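Folding Sweaters for Credit, Week Seven
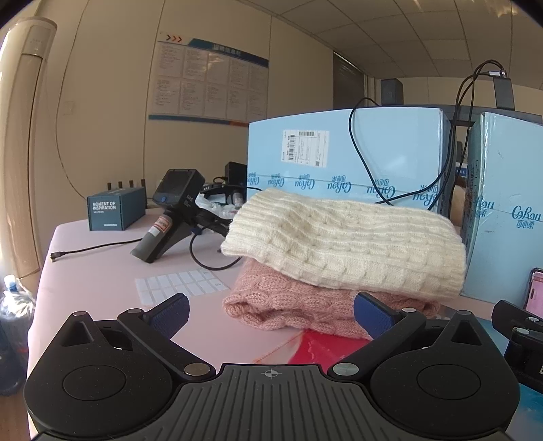 Two sweaters waiting at the table, cream on top of pink.

Our robotics club has been working on the clothes project since July, and I keep saying I will write it up and then not doing it. I have an hour before dinner, so I am doing it now.

The project is called Callus. The name came from what our thumbs felt like after the first week. The goal is simple to say. We want a pair of robot arms to pick up one folded garment from a stack, move it to a clear spot, and leave the rest of the stack alone. Before any of that we record people doing the task with hand-held grippers, over and over, and the recordings go into training.

We split into teams of three. One person does the handling, one resets the table, and one keeps the log. We trade jobs every half hour. I like the log best and the reset least. Refolding a cable-knit sweater so it looks the same as last time is dull work, and I am slow at it.

Knitwear has been the hardest category for us. T-shirts are thin, and the fingers can get under one edge without much trouble. A thick sweater folded into a block wants to be squeezed from the sides, and if you squeeze too high you lift only the top layer and the fold opens up. If you go too low you bring the next sweater along with it. I had both happen in one afternoon. We now start with the fingers open wide, come down slowly, and close at the middle of the bundle.

As of last night we have 1,186 recordings. After throwing out the bad ones we are left with 986. Most of the rejects were from the first two weeks, when we were moving too fast and stopping the recording before the garment was set down. A few were mine. I forgot to open the fingers all the way at the end, and those are no good for training either.

The regional event is at Corrigan this year. Last year's team entered a block-sorting robot and lost in the first round to Praltard, who had a better base and had practiced more. This year there is a household category, and that is the one we signed up for. We get 3 attempts and the best one counts.

The training run takes nearly a full night on the club machine. The last model did fine on towels and poorly on anything with a texture. Next week we are adding hoodies, and I still have to write the notes for the Wondport workshop.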